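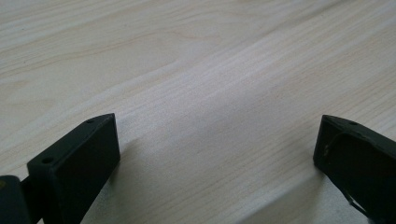
drivden_dad
Trying to settle on a finish for the kitchen table before the in-laws turn up in December. I've had three cups of tea over it and I'm still torn! I love a pale top where the wavy grain runs on the diagonal like that, but every oil I've tried drags the colour towards orange. Has anyone used the Erkby white oil?

saltbush53
Used it on our bench, two coats, and it stayed pale. Smells like a wet dog for a week though. Sand to 200 first and don't get carried away.

nellent_fan
Gotta disagree, sorry. Oil on a table that kids eat at is asking for rings. Go a matte water-based poly and forget about it for years.

saltbush53
And when the poly scratches you're stripping the whole top. With oil I rub a bit in after tea and she's right.

nellent_fan
Mine's had two kids and a Lego phase, no scratches worth mentioning.

drivden_dad
Great, now I'm more torn (thanks, both). Is the grey-white in the grain going to vanish under poly?

saltbush53
Do a test patch underneath, mate.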